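The Shared Shop That Taught a Robot to Clear the Table

I should say up front that I'm not an engineer. I fix old sewing machines for fun and I once rewired a lamp that still works, and that's the whole résumé. So when I walked into the shared workshop in Medville on a sticky evening in July, I figured I'd watch for an hour, take a few notes and go get tacos. I went back four more times!

The project is called Gemolier. It's a robot with arms, legs and a pair of grippers, and the goal is almost embarrassingly ordinary: the thing is supposed to tidy up a table. You know the table. Everybody has one. Glasses, cups, used tissues, a marker that rolled out of somebody's pocket. The people building it wanted a job their own families would care about, and this was the one that got the most votes (folding fitted sheets came in second, and I'd like it on the record that I would've paid for that one).

Teodora Dumitrescu runs the build, as much as anybody runs anything there. She used to repair commercial dishwashers, and she talks about robots the way my uncle talks about outboard motors, with a lot of love and a fair amount of swearing. "People ask me when it's going to do backflips," she told me the first night. "I want it to pick up a plate and not make me nervous."

Plates make her very nervous. 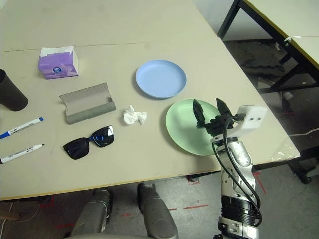
A plate is a mean thing to hand a robot, as I learned. It's low and it's wide, and if you come straight down on it with two fingers there's nowhere good to grab. You have to go for the rim, and you have to know where the rim is pretty exactly. Come in too low and you jam a finger into the tabletop. Too high and you close on air, which sounds harmless until you've watched it happen over and over while a roomful of grown adults groans like it's a missed free throw.

Tissues are a whole different headache. A balled-up tissue never has the same shape twice, and the software has a hard time deciding where one starts and stops. Teodora keeps a log of every grab they try, good or bad, and when I asked to see it she scrolled, and scrolled, and kept scrolling. The total stood at 2,937. The first 200 were so bad that they named that stretch of the log after a TV cooking disaster, and I've promised not to say which one.

What surprised me most was how much of the work is just setting the table. Somebody puts things out, the robot has a try, and then somebody moves everything around so it can't get used to one layout. I did this for most of an evening and got weirdly into it. I'd turn a cup a little, slide the glasses closer to a plate, stand back and think, okay, let's see you handle that one, pal. It's a lot like hiding Easter eggs for a very slow kid.

The software side goes by Brivirico, a name that came out of a late night and that they're all stuck with now. I won't pretend I followed most of it. The short version is that a person guides the arm through a job, the program saves what the cameras saw and how the joints moved, and after enough of those it starts making its own guesses. The camera near the gripper matters a lot here. From up high you can tell there's a marker on the table. From down by the fingers you can tell if you're lined up with it.
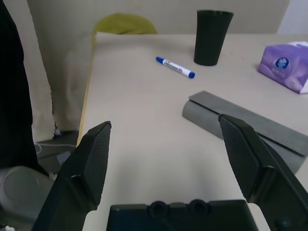

I asked to try guiding it myself, and Teodora let me, with her hand parked next to the stop button the entire time. My goodness, it's hard! Your own hand does so much without asking you. I wanted to pick up one marker and it took me 37 tries, and on a good number of those I'd have sworn I was right on top of it. Depth is what gets you. Everything looks closer than it is, so you close too early and then sit there feeling silly.

My advice, if you ever get the chance, is to go slower than you think you need to and line up the fingers before you drop down. Delić, the little machine shop across the parking lot, cut some spare finger pads for the group after the early ones wore smooth, and Teodora says a grippy surface will forgive a lot of sloppy aim. Mine needed forgiving.

They meet seven nights a month now, up from two when they started. The next job on the list is getting a pair of glasses into a case and closing the lid, and opinions on that are split right down the middle. Teodora thinks it'll take until winter. I've got a box of doughnuts riding on Thanksgiving.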